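Chapitre 4
Mise en service et entretien d'une cellule à doigt poussoir 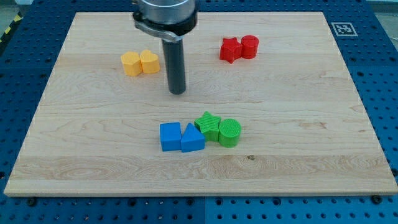

Avant tout programme, la mécanique. Une cellule mal calée donne des trajectoires fausses, et on perd la matinée à chercher l'erreur dans le code. Donc dans l'ordre : table, plateau, outil, repère.

Cellule de référence du chapitre : celle de l'atelier Nellitz, réglée par Séverine Lemaire et Jhair Ayala. Table perforée, plateau en bois, un seul doigt vertical sous le collier de serrage. Compteur à 3 646 cycles en juin, au moment des relevés. Les valeurs données plus loin viennent de là — à adapter chez vous.

4.1 Ce qu'il faut savoir faire à la fin
Contrôler le calage du plateau. Démonter et remonter le doigt sans perdre le point outil. Refaire l'étalonage sur le marqueur carré. Tenir la fiche de suivi.

4.2 Périodicités
Tous les 100 cycles : chiffon sec sur le doigt, coup d'œil au collier. Tous les 500 : resserrage, contrôle de verticalité à l'équerre, relevé du point outil. Après un choc, même léger : tout reprendre, sans attendre l'échéance.

4.3 Avant d'approcher la main
Arrêt d'urgence enfoncé, cadenas posé, clé dans la poche. Pas sur le pupitre. Le bras peut descendre un peu au relâchement des freins — rester hors de la verticale de l'outil.

Outillage : clé dynamométrique, équerre, jeu de cales, chiffons non pelucheux. La fiche vierge est en annexe B, a photocopier.

On commence par le collier, section 4.4.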